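# Two Arms and a Duck Box: An Afternoon at the Trukell Open Day

Jun 24, 2021
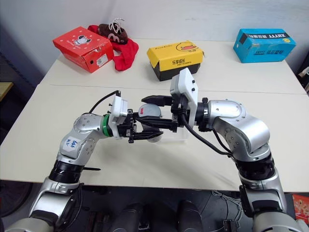 I've wanted to get inside the Trukell workshop ever since they moved into the old Baird building on the east side of Umness, and last week they finally opened the doors to the rest of us. I went for the robots, obviously, but I also went with a notebook, because the woman who runs the two-arm bench had agreed to talk to me in between demos (and, very kindly, during them). I had pictured something huge and orange behind a fence. What I got was a pair of silver-grey arms meeting over a white table, a camera on each wrist, a bright red shoe box with a little cartoon dog on the lid, and a yellow box with a duck on it. I liked the place immediately!

She asked me not to use her name, which is fine by me. She's been with the company since before they had heating, she told me, and she has the calm of a person who has watched a lot of things get dropped.

"People come in and they look at the arms first," she said. "Then they look at the table, and I can see them thinking, is this it? Shoe boxes?"

I admitted that I'd been thinking exactly that.

"Well, try it with one hand," she said. "Get a lid off, get a soft shoe out, put the lid back on. With one hand you'll be chasing the box all over the table. So you need the other hand to hold on, and now you've got two hands that have to agree with each other. That's my job, getting them to agree."

The project is called Hiselier, and she pronounced it three different ways while we talked, so I won't pretend to know which is right. The idea is a workstation that can handle light goods in boxes, the kind of thing a small shop sends out in the mail and gets back in the mail a week later. Returns, mostly. The big warehouses have their own ways of doing this, she said, but a shop with one back room doesn't have space for any of that. It has a table.

"So we start with a table," she said. "Two tables, and yes, there's a seam between them. Visitors always ask me if the seam is on purpose."

Is it?

"No! We needed more table."

I asked about the brown plush shoe, which was the thing I most wanted to pick up. It has white laces that loop up out of the top, and it looks like it belongs to a very cozy person. She laughed and said that soft things are where most of her week goes.

"A box is polite. It stays the shape you left it. You grab something plush and it squashes, so where you thought the edge was, there's no edge anymore. And laces are awful. I mean that with love. A lace can end up in the fingers when you wanted the shoe, and then you lift, and you've got a lace and a shoe swinging off it."

She went on about laces for quite a while. I won't give you all of it, but I now tie my sneakers with a bit more respect.

The fingers themselves are simpler than I'd expected, just a pair on each arm, black, that open and close. No thumb, no palm. I wondered out loud if a proper hand with five fingers wouldn't be better, and she gave me the look of someone who gets asked that by every relative at every holiday dinner.

"Maybe someday. Right now I'd spend all my time fixing fingers. You can do a lot with a pinch. Watch a kid eat cereal off a tray."

We stood by the bench through two rounds of the demo, and in between she let me come around to the working side, where the cables are. (There are a lot of cables. Watch your feet if you ever go.) One of the arms has "B2" written by hand on a white label at the elbow, with some blue scribbles next to it, and I asked what it stood for, hoping for a nickname.

"It's a label," she said. "It tells us which arm we're talking about. When you're on the phone with someone and you say 'the left one,' you'll spend the next ten minutes on whose left."

I told her I would have called it Beatrice. She wrote that down, and I'm choosing to believe it was serious.

Then I asked the question I'd promised a friend I would ask, which was how the thing knows what it's doing. I was braced for a lecture and she kept it short, bless her. A person does the task first, moving the arms through it, again and again, while the cameras record. Then the machine is trained on those recordings and has a go on its own. For one simple job, say a lid, she wants over 100 good tries by a person before she'll bother training anything on it.

"And I do mean good," she said. "If I was tired and I fumbled one, it goes in the trash. It will copy a fumble beautifully. We had a week last December when it kept doing a funny little pause before every grab, and we looked everywhere in the software. It was me. I'd had a cold and I was stopping to sniffle."

I laughed so loudly that a man by the coffee table turned around.

The cameras on the wrists interested me too. I'd figured one camera looking down from above would be plenty, but she pointed out that as soon as both hands come together in the middle, they cover up the very thing they're working on. You can see it in the picture at the top, where the grey rounded piece between the grippers nearly disappears behind all those fingers and brackets. From the wrist you get in underneath that tangle and can look along the fingers.

"It's like threading a needle," she said. "You don't stand across the room. You bring it up to your nose."

And the clear plastic block under the grey piece? She said they like having a few see-through things about, because cameras have a hard time with them and so does she. "I put my coffee down on one once. Missed it completely, and I've got eyes."

By then a small crowd had gathered, and a boy of eight (he told everyone he was eight, several times) wanted to know if it could tie a shoe. She said no, very straight, no softening it. He asked if it could tie a shoe when he was 11. She thought about it longer than I would have and said, "Come back and check. If it can't, you can show it."

I asked her later if she minded that sort of thing, a whole afternoon of people wanting to know what it can't do.

"I like it better than the other kind," she said. "The other kind is when they want to know whose job it's taking, and I don't have a cute answer to that. I can tell you what I see. The shops we've talked to have one person doing returns after closing, and that person would love to go home. Is that going to be every shop? I don't know. I build the bench."

I appreciated that, and I've turned it over a few times since. I'd come ready to push her on it and she'd gotten there before me.

We finished up on the loading steps out back, where it was cooler, with paper cups of a lemonade that was mostly sugar. I asked what she'd be doing the next morning, once the folding chairs were gone and it was just her and the arms again.

"Lids," she said. "The yellow one has a lid that likes to sit up a little at one end, and I want to see if it'll press it flat without crushing the box. You push too softly and nothing happens. You push too hard and there goes my duck."

Does she have a spare duck?

"I have one duck," she said, and went back in for the last demo.

If you missed it, Trukell plans to open up again in December, same building, entrance on the parking lot side (the front door is locked and I stood there knocking like a fool). It's free, kids are welcome, and the lemonade may or may not be back. Bring your laces questions. She has time for them.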